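Chapbooks at the Kitchen Table: Tips for Folding, Sewing and Storing Your Own Poems
By Francine Beaudoin
Posted 4 Sep 2026 in Paper and Thread

I have now sewn 148 poetry chapbooks on the table where we eat supper, and I love it more with every one. Most of what's below I picked up by ruining paper. Some of it came from Colleen Lévesque, who taught the August class at the Estach library and can sew a pamphlet faster than I can thread a needle (I timed her!). If you have a stack of poems in a drawer and a free Saturday, you have what you need.

Before you print anything

Count your pages in fours. One sheet folded in half gives you four pages, so a book of poems will always be 12, 16, 20, 24 and so on. I like 20 for a first book. Put the title page on 1, leave the back of it blank, and start the poems on page 3, on the right-hand side where the eye lands.

Make a dummy. Fold up five sheets of scrap, number every page in pencil, take it apart and look at which numbers share a sheet. Page 20 sits next to page 1! I still get a kick out of that. Keep the dummy beside the printer until the job is finished.

Long lines are the big headache with poems. A half sheet of letter paper is 5.5 inches wide, and once you take off margins you have around four inches for your words. Try these before you cut a line you love:

Drop the type to 10 point, but no smaller.
Bring the outside margin in to half an inch and leave the inside one alone.
Indent the part of the line that runs over, and indent it the same amount every time.
Turn the book sideways. A wide, short chapbook looks wonderful and takes the same paper, though you'll have to cut the sheets first.

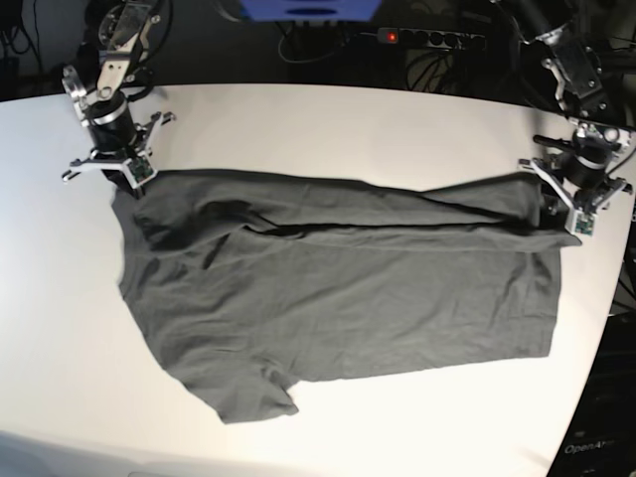
Print one full copy and read it out loud, standing up. I caught "the moon is a pubic library" this way, on the second copy, after three people had proofread it. Charmaine Lekota has asked me to leave that one in if there's ever a second edition.

Paper, and which way it bends

Paper has a grain, and a fold that goes with the grain is crisp and lies down nicely, while one that goes against it cracks and springs back at you. To find it, bend the sheet gently one way, without creasing, then the other. One way will feel easier. You want your spine to run in that direction.

Ordinary letter paper usually has the grain running the long way, so folding it into a booklet goes across the grain. For thin paper I don't fret. For covers I do, and I buy cover stock marked short grain when I can get it. The Allden stationery shop will let you bend a sheet before you pay if you ask at the counter.

A few paper pairings I keep coming back to:

Cream text paper with a brick red cover
White text paper with plain brown cover stock and a colored thread
Pale gray for both, with a single dark sheet in between as a flyleaf

Folding

Fold each sheet on its own first, then nest them. If you fold all five together, the inside ones creep out past the outside ones and the poems wander toward the edge. Line up the corners, hold them with one hand, and press from the middle of the fold out to each end with a bone folder. The back of a soup spoon is every bit as good on text paper. On dark covers lay a piece of scrap over the fold before you rub, or you'll get a shiny streak.

Score the cover before folding it. Set a ruler down the center line and run a dry ballpoint along it twice.

Then put the whole nested stack under something heavy overnight. I use two dictionaries and the cast iron pan.
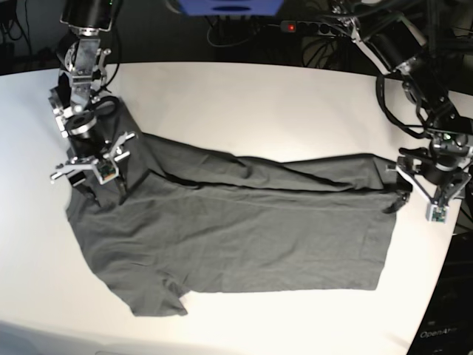 Sewing: the three-hole pamphlet stitch

Oh, this is the good part. It takes five minutes once your hands know it, and there's a moment when you pull the thread snug and a pile of paper turns into a book!

1. Open the stack to the middle. Mark the center of the fold, then a spot an inch and a half in from the top and another the same distance from the bottom.
2. Set the stack in the gutter of an open phone book or thick catalog and poke straight down through all the layers with an awl. A pushpin works too.
3. Cut a piece of thread two and a half times the height of the book. Use linen if you have it. Buttonhole thread does fine.
4. Go in through the center hole from the outside, leaving a three-inch tail.
5. Come out the top hole, run down the outside of the spine past the center, and go in at the bottom hole.
6. Come back out through the center, making sure your two ends are on either side of the long stitch.
7. Pull snug, along the spine and never straight up, or the paper tears. Tie a square knot over the long stitch and trim the ends to half an inch.

For a hidden knot, start from the inside instead. I go back and forth on this. A knot on the outside with little tails looks handmade in a way I adore, especially in a bright thread.

Run your thread over a lump of beeswax first. It tangles far less, and your fingers smell great all afternoon. 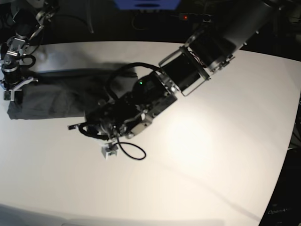

Trimming without tears

Even with careful folding, the front edge of a 20-page book comes out a bit stepped. You can leave it. Plenty of lovely books have that edge! If you want it flush, clamp a metal ruler down hard and make many light passes with a brand new blade. Don't try to get through in one go. I change blades every four books and have never been sorry.

Keep your holding fingers well back from the ruler's edge, and stand up to cut. Dale Landry glued a strip of sandpaper to the underside of my ruler and it hasn't slipped since, so if you do one thing off this page, do that.

Keeping the finished ones nice

Chapbooks are thin and they slump. On a shelf, stand them between two hardbacks, or file them upright in a shoe box with a piece of cardboard every ten copies or so. Lay them flat if they're going to sit for months. Keep them out of the sun; red covers fade first and fade the most. A damp basement is no good either.

If you're taking some to a reading, wrap them in a clean, soft cloth inside your bag so the corners don't get chewed up by your keys. I carried mine bare to the Fundow open mic and sold four with dog ears. 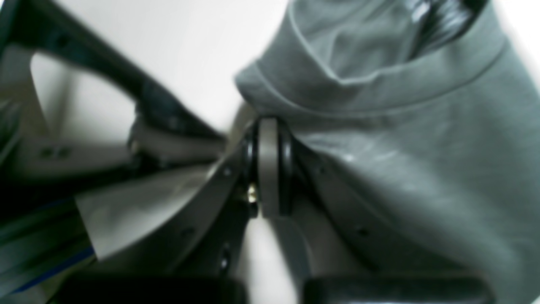
Soft gray-green cloth with a folded hem, up close.

Smudges on a pale cover come off with a white eraser if you're gentle and work in one direction. Greasy fingerprints mostly don't. Wash your hands before you sew, and skip hand cream until the books are boxed.

Odds and ends

Number your copies in pencil inside the back cover, low down. Write the date you finished it too.

Save your cover offcuts for bookmarks. I print a single couplet on each and tuck one in with every copy.

Thread color is the cheapest fun going. Huguette Fraser matched hers to a line in each poem she'd read that night, which meant 11 colors of thread and one very happy evening.

If a book goes wrong, keep it as your own reading copy and mark it up with breaths and pauses. Mine has a crooked spine and coffee on page 9, and I read from it every time.

Next month: marbled endpapers with shaving cream, and how to get it off the ceiling.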